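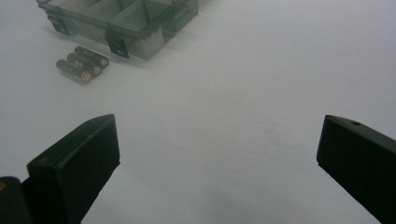
Attachment 1: start state for the battery sort task, organizer closed, three cells on the table in front of it.

From: Danilo Ignacio
Date: Monday, December 16, 2019
To: handling-practice list
Subject: Re: [handling-practice] Draft 2, section 4: loose cells in manipulation tasks

The Sernberg group wrote:

> We have read section 4 of the draft and have two objections.
>
> First, 4.2 says cells must be "laid parallel, same polarity direction,
> clear of conductive items" before the operator picks up the gripper.
> Our operators vary the layout on purpose. A policy trained only on
> tidy rows will not cope with a cell lying crosswise.
>
> Second, 4.5 asks for a terminal check on every cell between episodes.
> At 108 episodes per shift this is a large share of the working day.
> We would accept a check per batch.

Taking these in order.

On 4.2, the wording is too strict and I will change it. The hazard is a conductive path between the terminals of one cell or across several, and parallel placement was only a convenient way of keeping that under control. Crosswise placement is acceptable if no terminal touches another cell's casing or terminal. End-to-end contact stays prohibited. Proposed text:

4.2 Cells may be placed in any orientation on a non-conductive surface. No terminal shall be in contact with another cell or with any metal part. Layouts outside this rule shall use dummy cells of matching size and mass.

The last sentence should cover most of what Sernberg wants. Molleo has run its pile-picking tasks on dummies since July and reports no trouble with them, apart from the finish of the sleeves, which is glossier than the real thing. If appearance matters for your data, order sleeved dummies from the start. Painted ones chip at the ends.

The attached layout meets both the old and the new wording. The three cells are side by side with a strip of clear table between them and the box, and there is open surface for the fingers to come down on.

On 4.5, I do not agree to a check per batch. A gripper finger that closes off-center can nick the sleeve near the positive end, and with that cell in use for the rest of the batch the damage is handled again and again. What I can offer is a narrower check. Draft 2 asks for both terminals and the full casing. I suggest we limit the per-episode check to a look at the sleeve edge at the positive end, and move the full inspection to every 28 episodes. Gökçe timed the short version and it adds about 2 seconds.

Any cell with a torn or lifted sleeve is taken out of use and its terminals taped. It does not go back in the organizer. Please do not tape over the damage and carry on — two sites have asked whether this is allowed, and it is not.

Three smaller points from other replies:

4.1 (storage). Drarari asked whether a divided box with a latching lid counts as "individual containment." Yes, if the dividers are plastic and each compartment is short enough that two cells cannot lie end to end in it. Both latches have to be closed before the box is moved. A label goes on the front wall, not on the lid, so that it can still be read when boxes are stacked.

4.3 (fingers). "Non-conductive fingertips" will become "non-conductive contact surfaces." Some fingers have a plastic shell over a metal core, and the old wording did not say what happens when the shell wears through. Black anodized aluminum does not qualify, as the coating scratches. Test with a meter if you are unsure what your fingers are made of.

4.6 (logging). The cell ID goes in the episode record. Of the 637 records I went through for this revision, a good number had the box ID in that field. The template will be changed to have separate fields for the two.

Open item: nobody has sent a figure for maximum closing force. I would like a measured value at the fingertip, with the gauge model and the finger width stated. Motor current is not a substitute. Until I have numbers from at least two sites, 4.4 stays marked TBD.

Draft 3 will go out once the 4.2 and 4.5 text is settled. Please reply on the list with replacement wording where you disagree, quoted by clause number.

Danilo Ignacio
Editor, section 4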